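Clorkgate alterations shop keeps its doors open after 12 years

Rohani Lau takes in trousers for a living. She also lets them out, shortens them, replaces their zips and, twice a year or so, turns a pair into a skirt. Her shop, Zano, is on the corner of Clorkgate, between the chemist and what used to be the bank.

"I get the same jobs over and over and I don't mind that," she says. "A hem is a hem. I can do one while I listen to the radio."

Lau learned to sew from an aunt in Rokedberg, who made school uniforms at home. At 16 she was cutting collars after school. She later spent several years in the workroom of a bridal shop, which she left after a summer in which she took in 40 bridesmaids' dresses, all of them in the same peach satin.

"I said to myself, if I see that colour again I will scream. I rented this place in May and I had one machine and a kettle."

The first winter was slow. She put cards through 400 doors and got three replies. One was from a man who wanted a tent mended. She did the tent, and he came back with his curtains, and then his sister came with hers.

Prices are written on a sheet by the till. A plain hem is £12. Lined coats cost more, and she likes to see them on the customer before she gives a price.

"People tell me it's a small job and then I open up the lining," she says. "So now I look first. I would sooner say no on the day than ring them up with bad news."

She does say no. She will not touch leather, and she sends suede to Ouazzani, the shoe repairer further down the road. Wetsuits are also turned away, though she is asked about them every spring.

The biggest change she has noticed is in the cloth. Much of what comes in now has some stretch in it, and the seams are narrow, with little left inside to let out. Older clothes are easier. She recently opened up a wool coat with a good inch spare at every seam – "lovely, like finding money" – and had it done before lunch.

Younger customers have started to bring in things from charity shops, often several sizes too big. Lau has begun a Saturday-style class for them on weekday evenings, starting at half past six, with places for beginners who have never threaded a needle. The first half hour is spent on ironing.

"They all want to get to the machine," she says. "But if the cloth isn't flat, you can't cut it straight. Grey, pink, cheap, dear, it's all the same. Iron it, lay it down, leave it alone for a minute."
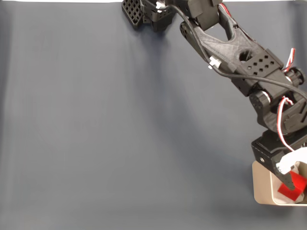

Joining the evening class

Places are booked at the till or by phone. Bring a pair of fabric scissors if you own some, and one item you would like to alter. Thread and pins are provided.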